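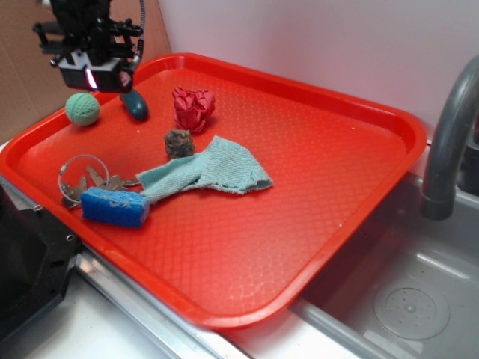 Adwoa Gyamfi merkt zum letzten Eintrag an, der Mahlgrad nach dem Refiner sei ohne Angabe der Stoffdichte nicht verwertbar; sie bitte darum, beide Werte künftig in derselben Zeile zu führen. Der Hinweis wird übernommen.

18. April 2022
Versuchsreihe Gindesier, Ansatz 4, Langfaserzellstoff

Der Stoff wurde 30 Minuten aufgeschlagen und anschließend in die Bütte überführt. Stoffdichte und Mahlgrad wurden an derselben Probe bestimmt. Mahlgrad nach Refiner: 45 SR. Der Wert liegt über dem des dritten Ansatzes, die Entwässerung auf dem Blattbildner verlief entsprechend träge. Zwei Blätter wurden wegen Wolkigkeit verworfen.

Die Reißlänge wird erst nach der Klimatisierung gemessen. Der Messschieber aus dem Prüfraum fehlt weiterhin.

Zur Refinerplatte: Garnitur Darko, Laufzeit laut Zähler 2784 Stunden. An der Innenzone sind die Stege fast 4 mm abgetragen. Im November war an gleicher Stelle noch kein Verschleiß vermerkt, allerdings fehlt zu jener Prüfung die Unterschrift. Eine Ersatzgarnitur ist bei Usevach angefragt, Lieferzeit offen.

Die Einstellung des Mahlspalts beruht bislang auf mündlicher Weitergabe. Sie ist bis zum nächsten Ansatz schriftlich niederzulegen und im Ordner der Stoffaufbereitung abzuheften.

Offen: Siebrückstand, pH-Wert des Kreislaufwassers.

Suche im Laborbuch Suchbegriff eingeben

© Papiertechnisches Labor Rellbridge | Kontakt | Nach oben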